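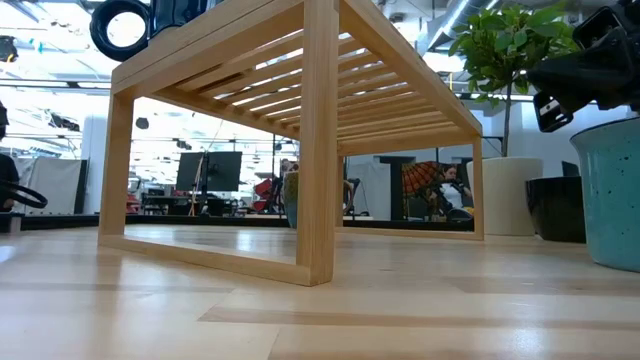 Anhang 1: Lattengestell aus hellem Holz, auf dem Tisch

Start Tickets Wissensbasis Geräte Forum Abmelden

Betreff: Raufußkauz ruft laut Auswertung am hellen Vormittag
Projekt: Eulenmonitoring Gundetti
Gemeldet von: Homa Rahimi
Bearbeitung: Trygve Bakke
Status: gelöst
Eröffnet: 14. Aug. 2025

Homa Rahimi:
Hallo zusammen, zuerst das Schöne: Wir haben die Aufnahmen aus dem Frühjahr komplett durch Yazdani laufen lassen, und es sind wunderbare Sachen dabei! Der Raufußkauz sitzt auch im Nordhang, wo wir ihn nie vermutet hätten, und auf einer Datei hört man ganz klar zwei Männchen gegeneinander ansingen. Leider stimmt die Uhrzeit nicht. Ein Teil der Rufe liegt nach 7 Uhr, mitten im Morgenkonzert der Singvögel, aber auf der Tonspur ist außer dem Kauz und etwas Wind nichts zu hören. Kein Rotkehlchen, keine Amsel. Betroffen sind rund 300 Dateien, alle von Worell-Rekordern mit der neuen Firmware. Die älteren Geräte laufen sauber.

Trygve Bakke:
Danke für die Meldung, Homa, und Glückwunsch zum Nordhang! Kannst du mir eine betroffene Datei und die Konfigurationsdatei von derselben Karte schicken? Bitte die Originale von der Speicherkarte und nicht die Kopien aus Trarkow, der Import schreibt den Dateikopf um.

Homa Rahimi:
Liegt beides im Projektordner. Uns ist noch etwas aufgefallen: Der Versatz beträgt immer genau 2 Stunden und ändert sich über die ganze Laufzeit nicht. Eine Drift der Uhr müsste doch anders aussehen, oder?

Trygve Bakke:
Ja, Drift können wir streichen. Die neue Firmware schreibt die Ortszeit in den Dateinamen und setzt dahinter kein Zonenkürzel mehr. Trarkow liest den Namen dann als Weltzeit und schlägt die Sommerzeit noch einmal drauf. Bitte im Importprofil unter »Zeitquelle« von »Dateiname« auf »Dateikopf« umstellen und eine einzelne Nacht neu einlesen. Den alten Import vorher archivieren, sonst stehen die Rufe doppelt in der Karte.

Homa Rahimi:
Eine Nacht getestet, Treffer! Der Kauz ruft jetzt im Stockdunkeln, und in den späteren Dateien setzt auch das Rotkehlchen da ein, wo es hingehört. Ich lasse den Rest über Nacht laufen.

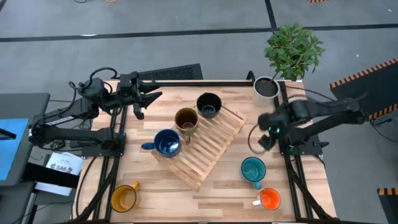
Shahram Ranjbar:
Ich hänge mich mal dran, denn beim Neueinlesen hat Trarkow bei mir den Standort »Alte Buchen« und den Standort »Quellmulde« vertauscht. Die Rekorder haben wir im Frühjahr mit farbigem Klebeband markiert, und zwei der Farben waren im Stirnlampenlicht kaum auseinanderzuhalten. Es ist wie bei den Bechern auf dem Tisch: Den kobaltblauen und den senfgelben verwechselt kein Mensch, den schwarzen und den olivbraunen mit dem dunklen Inneren bei schlechtem Licht ganz schnell. Für die nächste Saison nehmen wir also nur noch kräftige Farben und schreiben die Seriennummer groß aufs Gehäuse. Gibt es einen Weg, die Zuordnung nachträglich zu drehen, ohne die Bestimmungen zu verlieren?

Trygve Bakke:
Gibt es, und er ist ganz harmlos. Unter »Standorte« beide Geräte markieren, »Zuordnung tauschen« wählen und als Beginn die erste Aufnahmenacht eintragen. Die Bestimmungen hängen an der Datei und wandern mit. Danach einmal den Kartenindex neu aufbauen.

Shahram Ranjbar:
Hat geklappt. Die Quellmulde hat jetzt 40 Nächte am Stück, ohne Lücke – das freut mich riesig, der Standort war immer unser Sorgenkind.

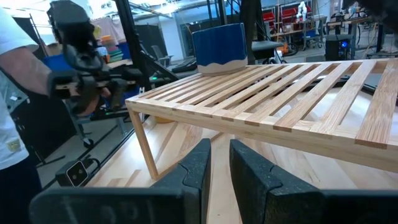
Beim Kartenindex musste ich allerdings zweimal ansetzen, der erste Lauf blieb ohne Fehlermeldung stehen. Nach einem Neustart von Trarkow lief er durch.

Trygve Bakke:
Den Hänger kenne ich, dafür gibt es schon ein eigenes Ticket bei Mitra Golestani. Ich verknüpfe die beiden.

Homa Rahimi:
Alles neu eingelesen, alle Rufe liegen in der Nacht oder Dämmerung. Shahla Alipour hat Stichproben gegengehört und ist begeistert, sie will im November gleich noch die Waldkäuze mit derselben Einstellung auswerten. Vielen Dank euch! Von mir aus kann das Ticket zu.

Trygve Bakke:
Geschlossen. Der Hinweis zur Zeitquelle steht jetzt in der Wissensbasis unter »Worell, Import«.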